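Two arms and a box

10 December 2018

I went to the Tillex open day expecting to be sold something, and I was. The flyer promised "the end of fiddly work". Sunita Garg, who ran our session, was more careful than the flyer, to her credit.
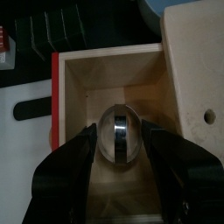
I asked what it would cost to put one in a small shop like mine. More than 2000 a month, once you count the support plan. For that I want to see it handle a bad day.
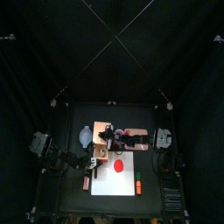

2 min read

Two arms, black curtains, a toy carrot. My workbench has never looked so tidy. I'll go back in May and bring my own box of odds and ends.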